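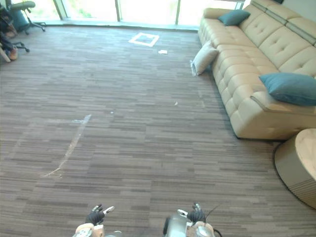

Grolero head camera, both hands free, cream pillow down at the end of the sofa.

Sorine room-tidy package on the Grolero – worth paying for?
Home and light commercial robots > Reviews and buying advice

tapeandtorque
Started February 14, 2019

We have had the Grolero on trial since December with the Sorine room-tidy package loaded. Sorine lease it as a bundle: the two-armed machine, a pair of gloved hands, the software and a support line. We run a lounge and meeting space and the job I care about is dull. Pick up cushions, put them back on the sofa, leave the chairs alone, and do it again the next day.

What I have so far, all on the cream pillow, because it is the hardest of the ones we own. It is soft, it creases, and it's close in colour to the sofa. I have put it through 108 attempts. A pass means it ends up on the seat or against the backrest with no help from me. 68 passed. I did not count near misses.

Good points. It is gentle with the leather, and I have not found a mark on it. The hands come up to the sofa slowly and it stops if you walk in front of it. Set-up of the room map was simple and I did it without the support line.

Bad points. It is slow. The pale pillow against pale leather confuses it and it will sometimes reach for the rounded end of the chaise. The teal cushions give it far less trouble. Afternoons are worse than mornings in our room, which has glass along the whole far side.

The trial ends soon and I have to say yes or no to a full lease. Has anyone here kept theirs past the trial?

brushless_bev
Re: Sorine room-tidy package on the Grolero – worth paying for?

We kept ours for eight months and then sent it back. Same package. The pick-up rate you are getting is about what we had on pale fabrics, so I don't think you have a faulty unit.

What did for us was the gloves. They wear at the fingertips and once they are smooth the grip goes. Sorine count them as a consumable, so they are outside the lease. Ask for the price of a pair before you sign anything. Ask how long delivery takes as well, as we were once without a spare set and the machine stood idle.

oldgreasegun
I would not pay for something that fails on a pillow more than one time in three. A person does the whole room before the robot has finished turning round.

tapeandtorque
@brushless_bev thanks, that is useful. The gloves have not been mentioned to me at all. I will ask.

@oldgreasegun agreed on speed. The point for us is that it works when the building is closed, so I am not too bothered if it takes a while. I am bothered if I come in and find the pillow on the floor.

mapdrift
What floor setting are you using? That carpet has a strong stripe. On the default setting ours used to read joins between planks as low edges and slow down for every one. There is a "patterned floor" option under the base menu, not under the vision menu where you would expect it. You need to redo the room map after switching it on.

tapeandtorque
It was on default. I have never seen that option. Will change it tonight and map again.

quietservo
I work on the fitting side, not for Sorine. Two things.

First, the light. With windows facing the camera the exposure gets set by the glass and everything low down near the sofa goes flat. Cream on cream is then nearly gone. You can either pull a blind down or change the direction it approaches from, so that the windows are behind it. The second one costs nothing. Set the approach point by the windows and have it work back towards the sofa.

Second, check the cable on the right arm. If it hangs in a loose loop it can catch when the arm comes across the body to reach a low item. Clip it back to the forearm, but leave enough slack for the wrist to turn. If it is tight you will get wrist faults and the log won't tell you why.

oldgreasegun
So the customer has to move the blinds, change the menus, clip the cables and buy gloves. What is Sorine being paid for?

quietservo
Fair question. A proper site visit should cover all of it. Sorine sell the visit as an extra and most people on a trial do not take it. I think that is a mistake on their part, as half the complaints I hear go away after one.

brushless_bev
I disagree with that a bit. We paid for the visit. It helped with navigation and did nothing at all for the soft items. The hands close on a set width and if the pillow folds, it loses it. A camera change will not fix that.

quietservo
Was that before the grip update? The older version closed to a set width. The newer one closes until it feels resistance.

brushless_bev
Could have been before, I would have to look. Ours went back a while ago.

tapeandtorque
Mine says grip by resistance in the settings, so I suppose I have the new one. It still folds the pillow at the corner now and then and drops it on the way up.

hexkeyhoarder
Has anyone compared with the Eyvindsson? We looked at both. The Eyvindsson has a single arm and a wide two-finger gripper, and for cushions it was better in our demo. It pinches an edge and drags the thing up on to the seat. Not pretty, but it worked every time I watched. Against that, it cannot do anything needing two hands, and it left a crease on velvet.

mapdrift
We use the Eyvindsson in one building and the Grolero in another. For cushions only, I would take the Eyvindsson. If you want it to fold a throw or carry a tray later on, the Grolero. Our Eyvindsson also struggles with tufted seats, as the tip goes into the dips between buttons. Your sofa is all buttons, so get a demo on your own furniture and not in their showroom.

oldgreasegun
Or put a heavier pillow on the sofa.

tapeandtorque
I did think about swapping the pillow for a teal one, but then I am buying furniture to suit the robot.

hexkeyhoarder
People do. We changed our waste bins for ours.

lowbattery_lou
Question about running time, as we are thinking of the same bundle. The brochure is vague. How long do you get from a full charge doing pick-ups, as opposed to standing still?

tapeandtorque
I have not run one flat on purpose. My longest session was over 33 minutes and it had plenty left. It goes back to charge by itself if you let it.

lowbattery_lou
Thanks. Is that on the standard battery or the Dostis one? Our quote has the Dostis pack as an option and I can't see what the difference is for the money.

tapeandtorque
Standard.

mapdrift
Dostis pack lasts longer but it charges slowly on the standard dock. If you only run it once a night I would not bother. If you have several rooms on the same floor it makes more sense.

tapeandtorque
Update for those following. I turned on the patterned floor setting, mapped again and clipped the cable. The base moves a lot more smoothly, with none of the small pauses it had before. I also moved the approach point as quietservo suggested, so the windows are behind it. I have only done a handful of attempts on the cream pillow since then, so I am not going to give a rate yet. It has not gone for the chaise again.

I also had the glove price from Sorine. It is higher than I would like. They have offered to include one spare pair if we sign for the full term.

brushless_bev
Ask for two. And get it written into the lease – our spare pair was promised on the phone and never turned up.

oldgreasegun
Still too slow.

quietservo
Do the full set of attempts again before you sign, same pillow, same place on the floor, and split it between morning and afternoon. If afternoon is still well behind, ask for the trial to be extended. They usually say yes.

tapeandtorque
Will do. I have asked for the extension already and I'm waiting to hear. I will also ask hexkeyhoarder's question about an Eyvindsson demo on site, if they cover our area.

hexkeyhoarder
They came out to us without any fuss. Tell them about the buttons when you book, as they have a softer fingertip they can bring along.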